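Workshop & Making

Two hands are better than one, and other lessons from a summer with grippers

I had promised myself that I'd stop at one gripper. The Javora came in April, a neat parallel-jaw affair with two fingers and not much else to go wrong, and I was so pleased with it that I spent most of a weekend picking up teaspoons and putting them down again. Then a friend at the Roduvham workshop lent me a Talebi to try against it, and that was the end of my good intentions (and of a fair bit of my spare time, too).

On paper there's very little between them. Both open and close in a straight line, both will bolt to the same wrist if you're patient with the screws, and both are happy being driven from the Dundodeck controller. The Javora costs £269 and the Talebi a rather more painful £919, so you do start out wanting the dear one to justify itself!

With big, sturdy things it hardly does. Mugs, blocks, a tin of beans: I couldn't have told you which was which with my eyes shut. It's the thin, bendy things that sort them out. I ran the same pick with a strip of card over and over, and the Javora managed 89 good ones before I had to stop and straighten its fingertips, while the Talebi sailed on past that and never seemed to squeeze any harder than it needed to.

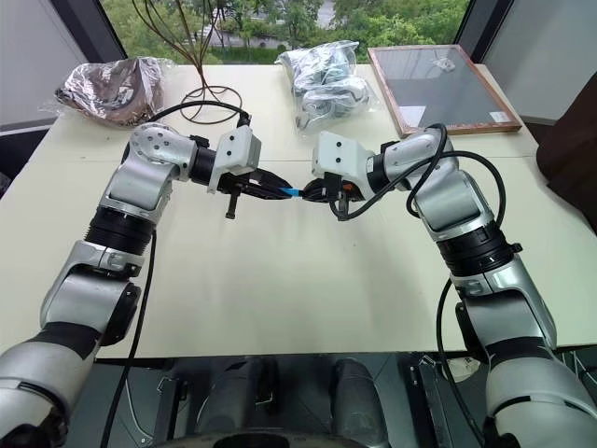
Handing something from one arm to the other is harder again, and it's the job I'd urge anyone to try before they buy. One gripper has to hold on while the other closes, and for a moment they're both pulling at the same little thing, so any wobble in either arm shows up straight away. I found it helped enormously to slow the receiving arm right down for the last bit of its journey, and to leave plenty of slack in the cables at the wrist, as a tight one will tug the whole gripper sideways just when you'd rather it didn't.

I've sent the Talebi back now, a little sadly, and ordered a set of softer pads for the Javora.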